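Consejos de taller: enseñar a una pinza a limpiar un inodoro

Escribo estos apuntes para las personas que empiezan a grabar demostraciones de limpieza con pinzas de mano. Yo empecé en el taller de Kallside sin saber casi nada y cometí muchos errores, que ahora ustedes pueden ahorrarse. El español no es mi primera lengua, así que pido un poco de paciencia con mis frases.
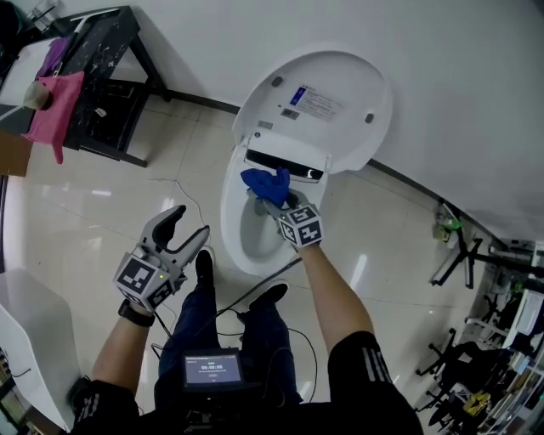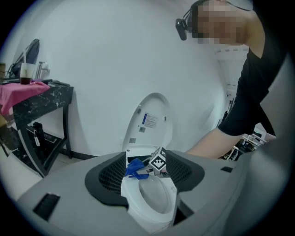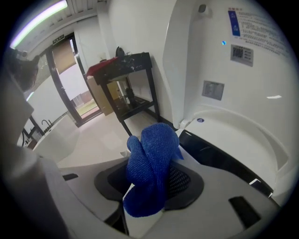
Práctica con el paño azul en el inodoro blanco.

Antes de empezar

Decida primero qué mano limpia y qué mano espera. Parece una cosa pequeña, pero si cambia de idea en medio de la tarea, el robot aprende la duda. Yo prefiero limpiar con la derecha y dejar la izquierda abierta y quieta, a la vista.

Levante la tapa antes de grabar, si la tarea es solamente el borde. Si la tarea incluye levantar la tapa, grábela como una tarea aparte y póngale otro nombre.

Quite las pulseras sueltas. Los cables que bajan de la cintura hay que colocarlos detrás de los pies. Una vez pisé el mío y perdí 20 minutos buscando por qué no llegaba la señal.

El paño

Elija un color que no se confunda con la porcelana. Un paño blanco sobre un inodoro blanco es muy difícil de seguir, también para la persona que después revisa el vídeo. El azul fuerte funciona bien para mí.

No lo doble con demasiado cuidado. En una casa verdadera el paño está arrugado, y conviene que el robot vea muchos pliegues diferentes. Entre una repetición y la siguiente lo suelto y lo vuelvo a coger por otro punto.

Cójalo cerca del centro. Si lo coge por una esquina, el resto cuelga dentro de la taza y arrastra. Use siempre un paño de microfibra reservado para el baño y lávelo a 60 grados... perdón, esto depende de la etiqueta, mírela primero.

El movimiento

Vaya despacio, pero sin parar. Mis primeras grabaciones eran muy lentas y el brazo después se movía como si tuviera miedo. Tobiloba Bashir, que revisa nuestros vídeos, me aconsejó limpiar a la velocidad normal de mi casa y quitar solo los gestos bruscos.

Apriete lo necesario para que el paño no se escape. La pinza no tiene la sensibilidad de los dedos, y al principio uno aprieta demasiado.

Empiece por la zona de las bisagras, siga por el borde y deje el interior para el final. Repita siempre este orden. La zona de las bisagras es la más incómoda, hay que girar la muñeca y el cubo con los marcadores puede quedar tapado por el propio brazo. Si esto pasa, mueva los pies y no fuerce el codo.

Cuántas veces

Para una tarea sencilla hacemos 300 repeticiones entre 3 personas. De mi última serie se aceptaron 67 y las demás las repetí en otro momento. No se desanime por esto. Casi siempre el fallo era el mismo: yo retiraba la pinza antes de terminar la pasada.

Cuidado del material

Limpie los cubos de marcadores con un paño seco, sin alcohol, porque la tinta de los nuestros se borró en una esquina. Las almohadillas de la pinza se revisan al final de la jornada. Si usa un producto de baño, aclare bien y seque antes de guardar el equipo en su caja.

Última actualización: 30/6/24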